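Halora Home Services
Progress report on the automation support grant, Pastthorpe branch
Prepared for the Radwan Fund by Gifty Adjei, operations manager
Apr 5, 2023

Period covered

This report covers the work done at Pastthorpe since the grant began in September. It follows the headings in the grant letter. The accounts have been sent separately.

What the grant pays for

Halora provides housekeeping and home help to private households. The grant pays for staff hours spent recording ordinary handling tasks with hand-held grippers, and for the training that goes with them. The recordings go to Toline, our technical partner, who use them to teach robot arms to pick up, hold and put down household things. The grant also pays for a trial of one arm in our own linen room, which is due to start in the next period.

Work completed

All staff who put their names down have had the training. It was planned as one session and we split it into two after the first group told us it was too much to take in at once. The second session is now given over to practice, mostly with cloth and straps, which staff find harder than boxes or cups.

Recording takes place in furnished rooms during normal working hours. We have completed 1198 recordings that passed Toline's checks. The main cause of rejection was speed. Experienced housekeepers work quickly, and the first weeks' recordings were often too fast to be of use. Staff have had to learn to slow down and to finish one movement before starting the next. Several said this was tiring in a way their usual work is not.

Changes for staff

Recording hours are paid at the senior rate. They are entered on the rota as a separate duty, and a person on recording is not expected to clean the same room in the same shift. This was not the case at the start. Two members of staff raised it with me and the rota was changed within the month.

Shifts on the gripper are limited to four hours, with a break in the middle. We had complaints of sore wrists and thumbs before the limit was set and have had fewer since. I would like to bring the limit down further, but this would affect the number of recordings we can promise.

There is concern about jobs. Staff asked at the spring meeting whether they were training their own replacements. I told them that no post at Pastthorpe will be cut during the grant, and that I could not speak for the years after it. The trial arm will take over part of the folding and stacking in the linen room. The hours freed there will go to client visits, where we are short. One person in the linen room does not want to move to visits and we are still discussing it with her.

Staff have also asked who sees the recordings. Colleagues and parts of the room are often in view while someone is working. Toline have agreed in writing to blur faces before anything is shared outside the project, and anyone may ask to have a recording withdrawn.
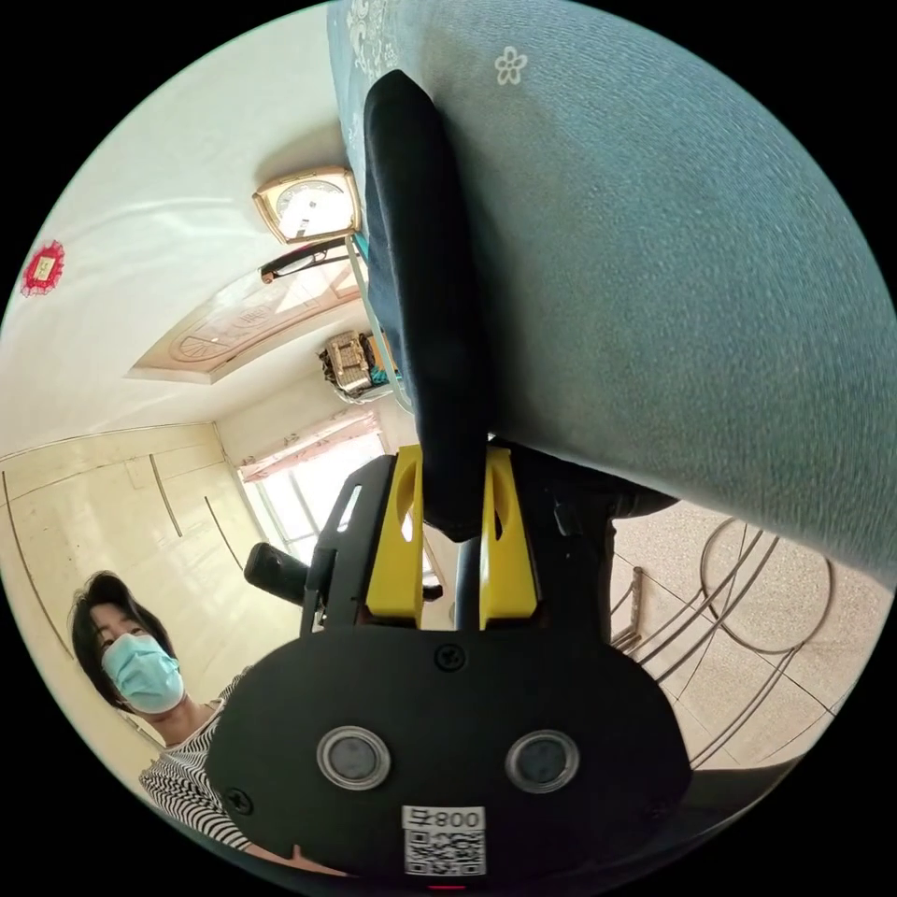 Page 4

Handling straps and narrow items

Toline asked us to give more time to long, soft items held between the two fingers of the gripper. A padded strip has to be taken with the fingers level and the gap closed slowly, or it twists. Staff have found that it helps to hold the tool still and bring the wrist up under the strip. We have added this to the practice session.

Difficulties

Spare fingers for the grippers were slow to arrive and we lost recording time as a result. Cabling in the linen room also has to be moved before the arm can be fitted, and the landlord's consent is outstanding.

Next period

We plan to fit the arm, run it alongside the present team and keep a daily log of stoppages, written by the people working next to it. We ask the Fund to agree to move £800 from travel to training so that the linen room staff can have a further practice session before the trial starts.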